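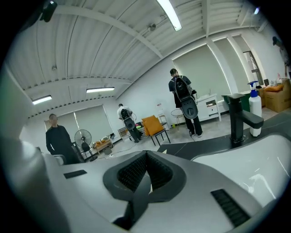

打印本页 | 用电子邮件发送

Jurnside 单元房室内设施常见问题

适用范围:Jurnside 系列白墙、压型板顶棚单元房的标准室内设施,包括洗手台、顶棚照明、壁挂空调和休息区家具。文件编号 2841,九月修订。本页不涉及室外管网和配电箱,相关内容见安装手册。

一、洗手台

黑色台面可以直接放热的容器吗?

不可以。台面面层和封边胶的耐热性能不同,封边胶先失效。热容器须放在隔热垫上,隔热垫不得跨越盆沿。已经起泡的封边不能靠压回去修复,应切除后重新打胶。

台面上的白色水垢怎样清除?

黑色表面对水垢的显色比浅色表面明显,硬水地区每天收工时用微湿的布擦一遍,再用干布收干即可。已经结垢的部位用稀释的柠檬酸溶液湿敷,停留 60 秒,用清水擦净,必要时重复。不要延长单次停留时间,不要使用含氯漂白剂、钢丝球或研磨膏。

白色洗手盆失去光泽,能否抛光?

先判断是表面附着物还是釉层或面层磨损。用中性清洁剂洗净、擦干,在顶灯下斜看反光。反光连续的,属于附着物残留,继续清洗;反光断续并能摸到粗糙感的,属于磨损,抛光只能暂时改善外观。磨损范围到达排水口边缘时建议换盆。

哑光黑龙头可以用什么清洁剂?

中性皂液。酸性除垢剂会使哑光涂层局部变亮,痕迹不可逆。龙头根部与台面的接缝处容易积水,擦洗后应单独擦干。抬杆式手柄的下沿也是积垢位置,日常清洁经常漏掉。

龙头手柄变松,下压后自行回弹,怎么处理?

按下列顺序检查:

关闭台面下的角阀,打开手柄放掉余压。
取下手柄装饰盖,拧紧内六角止动螺钉。
重新开角阀,试手柄行程。
仍有回弹的,更换阀芯。

Pramen 阀芯与 Ruchti 阀芯外径相同,定位销位置不同,不能互换。订货时请注明旧阀芯底部的字样。强行装入会压坏密封圈,由此造成的漏水不在保修范围内。

龙头出水变小,是阀芯问题吗?

多数情况先查出水口的起泡器。拆下起泡器后流量恢复的,清洗滤网或换新;拆下后流量不变的,查角阀开度和进水软管是否弯折。以上都正常,再查阀芯。冷热两路中只有一路变小的,直接查该路软管和角阀滤网。

按压瓶应当放在哪里?

放在龙头侧后方、不影响手柄行程的位置。瓶底应保持干燥,瓶底长期积液会在台面上留下环形印。换装不同液体时须清洗泵管,并更换瓶身标签。不以泵头颜色区分内容物,泵头经常在清洗后装错瓶。

洗手台可以改到另一侧墙吗?

可以,但须符合排水坡度要求。改位前提交平面图,注明新位置与立管的距离。台面边缘距相邻门洞的净距不得小于 600 毫米。Onside 平面工具中的洗手台图块已包含该净距,移动图块时不要将其炸开。

二、顶棚与照明

压型板顶棚的波纹槽里有灰,多久清一次?

每季度一次,顶棚下有打磨或裁切作业的房间每月一次。使用带长杆的软毛吸嘴,顺波纹方向移动。横向拖动会把灰带到相邻的槽内。白色钢梁的上翼缘与顶棚之间缝隙较窄,用扁吸嘴处理。清洁前关闭照明回路,灯管冷却后再靠近灯具。

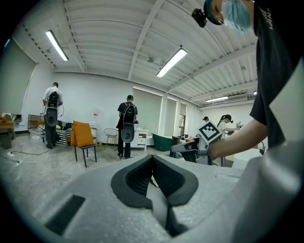 清洁完成后,沿梁与板的搭接处目视检查一遍,重点看自攻螺钉周围有没有锈迹。单颗螺钉有锈迹时更换螺钉和垫圈。相邻螺钉连续出现锈迹,应先停止清洁作业,检查屋面对应位置的防水,再处理室内一侧。

长条荧光灯闪烁,换管还是换镇流器?

先把该灯管与邻近正常灯具的灯管对调。闪烁跟着灯管走,换管;闪烁留在原灯具,查镇流器和灯座触点。灯管两端发黑的,不必对调,直接更换。废灯管按含汞废物收集,不得与普通垃圾混放。

能否把荧光灯管换成 LED 管?

可以。须使用与现有镇流器兼容的型号,或者由持证电工拆除镇流器后改接直通型。两种接法不得在同一回路中混用。改接后的灯具应贴标识,注明供电端,否则下一次换管时存在误装风险。

顶棚上的小圆形灯具可以单独开关吗?

取决于回路划分。标准配置中,小圆灯与长条灯分属不同回路。后期改造过的房间以配电箱内的回路表为准。回路表缺失时须重新测绘,不得逐个拉闸试验。

灯光在白墙上产生眩光,有什么办法?

常见做法是给灯具加装磨砂罩,或将与视线同向的灯具转为垂直布置。后者需要移动吊点,吊点只能设在梁上。压型板本身不作为吊点使用,任何重量的物件都不例外。墙面重涂时可选低光泽涂料,色号保持不变。

梁上的明装线管可以挂东西吗?

不可以。线管及其管卡按自重加导线重量设计,不含附加荷载。

三、壁挂空调

室内机装在墙面高处,滤网怎么取?

使用带护栏的作业平台或人字梯,两人作业。先断电,掀开面板至限位处,取下滤网。滤网用清水从背面冲洗,阴干后装回。面板卡扣为塑料件,低温时较脆,不要在未限位时用力上掀。

制冷正常,但房间远端明显偏热,是否需要加一台?

先检查导风板角度和回风口前有无遮挡。白墙、压型板顶棚房间的顶部积热比一般吊顶房间明显,水平送风通常比向下送风的效果好。调整后在房间两端的同一高度测温,温差超过 3 摄氏度再考虑增容。测温点应避开灯具正下方和洗手盆附近。

室内机沿墙滴水怎么办?

关机,检查冷凝水管坡度。软管中段下垂形成存水弯,是此类滴水的常见原因。处理后向接水盘内缓慢倒入清水,水量最多 600 毫升,观察室外出口能否连续排出。墙面水痕待完全干燥后再补漆。

四、休息区
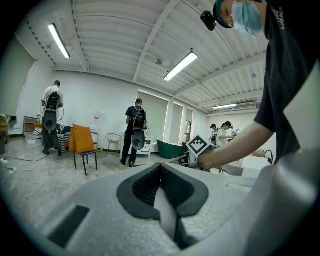 休息区矮沙发,搭黑白条纹毯。

沙发上的盖毯需要固定吗?

日常使用不需要。沙发座面较滑时,可在靠背与坐垫的夹缝内塞入泡沫条压住毯边。不使用别针和图钉,两者会损伤面料,也可能掉入坐垫缝内。毯边应离开地面,垂地部分会吸附地面灰尘。

黑白条纹织物怎样洗涤才不串色?

首次洗涤单独进行,冷水,中性洗涤剂,不浸泡。洗后立即取出摊平,不要堆放。白条已经发灰的,先用湿白布按压黑条部分:布上有颜色,说明染料仍在脱落,继续单独冷洗;布上无颜色,发灰多为灰尘或洗涤剂残留,漂洗即可。织物标签另有规定的,按标签执行。

沙发可以紧贴墙放置吗?

应留出能伸入扁吸嘴的缝隙。紧贴白墙摆放时,靠背与墙面摩擦会形成灰色横带,该痕迹用水擦不掉,只能重涂。墙上有插座的,沙发不得遮挡插座。

休息区与作业区之间要不要做隔断?

标准配置不含隔断。加装全高隔断会改变空调气流和照明分区,须重新核算。仅用于划分区域的,可采用不到顶的可移动屏风,屏风不得放在室内机的正下方。

五、报修与备件

报修时需要提供哪些信息?

房间编号、设施名称、故障现象、已做过的检查步骤。龙头类报修另附阀芯底部字样,灯具类另附灯管型号,空调类另附室内机铭牌内容。未写明检查步骤的报修单,会按首次检查重新排期。

备件清单由谁维护?

Sombat Prasertsri,设施技术组。清单与本页使用同一文件编号,引用时写 2841 加章节号即可。

旧版说明中的"台面打蜡"一项为什么没有了?

该项已删除。蜡层会降低封边胶的二次粘结强度,补胶前必须全部去除。仍在打蜡的台面可停用蜡剂,旧蜡用中性清洁剂分次洗去,不需要一次洗净。

打印本页 | 用电子邮件发送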